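Search the guides Go

Gorneck Dry Bag Guide, Section 4: Washing and Re-Proofing a Nylon Bag

Print this page | E-mail this page

Applies to all Gorneck nylon stuff sacks and to most lightweight nylon bags from other makers. 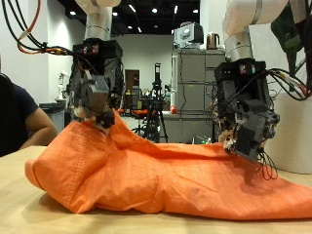

Wash the bag when the fabric feels greasy, when it smells, or when water soaks in instead of beading. For most owners that means once a season. Do not wash it more often than it needs, as every wash takes a little of the coating with it.

What you need

- A sink or tub that holds at least 8 liters
- Mild liquid soap with no softener or bleach
- A soft sponge
- Spray-on proofing for coated nylon
- A clothesline or drying rack out of the sun

Washing

1. Empty the bag and turn it inside out. Shake out sand and grit and check the corners of the base.

2. Open all buckles and loosen the drawcord fully.

3. Fill the sink with lukewarm water, no hotter than 31 °C, and add a capful of soap.

4. Push the bag under and leave it for 20 minutes. Press the air out so that it stays down.

5. Wipe both faces with the sponge. Go gently along the seams, where the tape can lift.

6. Drain and rinse with clean water until no suds come out when you squeeze the fabric.

CAUTION: Do not machine wash, wring or tumble dry. Heat will loosen the seam tape and cannot be put right afterward.

Drying

7. Roll the bag in a towel and press down to take up most of the water.

8. Hang it inside out until the lining is dry, then turn it and hang it again. The base seam is always the last part to dry.

NOTE: A bag packed away damp will grow mildew. The smell can be washed out, but the gray spots usually stay.

Re-proofing

9. Lay the dry bag flat, right side out, on a surface you can wipe clean. Smooth out the folds by hand.

10. Spray evenly from arm's length. Cover the seams twice.

11. Wait 8 minutes, then wipe off any drops still sitting on the surface. Left alone, they dry to a white mark.

12. Turn the bag over and repeat.

13. Leave overnight before use.

CAUTION: Work outdoors or with a window open. Keep the spray away from buckles and from any clear window panel, which it will cloud.

Checking the result

Sprinkle a spoonful of water on the outside. It should bead and run off. If one patch still darkens, spray that patch alone. If the whole bag darkens, the soap was probably not rinsed out fully. Repeat from step 6.

If the inside coating is peeling in flakes, proofing spray will not help. See Section 7, Replacing a Worn Bag.

Storage

Store the bag loose, in a dry cupboard. Do not leave it rolled tight between trips, as the coating cracks first along hard creases.

Print this page | E-mail this page

Comments (3)

Areeba Orakzai
Step 11 matters. I skipped the wiping on my blue one and it has had white dots since June.

Nizar Ghanem
Does this work on the old Hamach sacks? Mine has no tape on the seams at all, just stitching.

Areeba Orakzai
Nizar, I did one of those last year. The spray was fine on the fabric but the stitching still let water in, so I ran seam sealer along it first the second time.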